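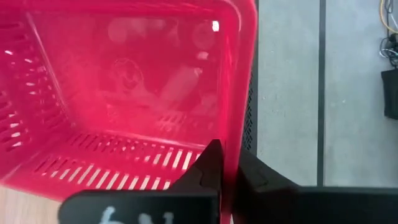 Do you need a certificate to solder boards for a living? Depends who you're soldering for.

Did mine in December, at Drakance, the training place in Dernby. Four days, 42 joints to pass, all through-hole on day one and then the tiny surface mount stuff after. I failed the first go. Too much solder on three legs and a bridge I couldn't see without the scope.

Cost me 900 quid, and work paid for none of it. Grumble over.

Since then, two jobs. Pomville asked for the certificate before they'd even let me near a bench. Nijs never asked at all, just gave me a batch of 50 boards and looked at them after. Same pay, near enough. Nijs has the better tea.

Would I do it agian? Probably. The book on what counts as a good joint is dull but I look things up in it most weeks. Mostly barrel fill. And how much flux residue you can leave, which people argue about endlesly.

Renewal comes up next year. Need to start saving.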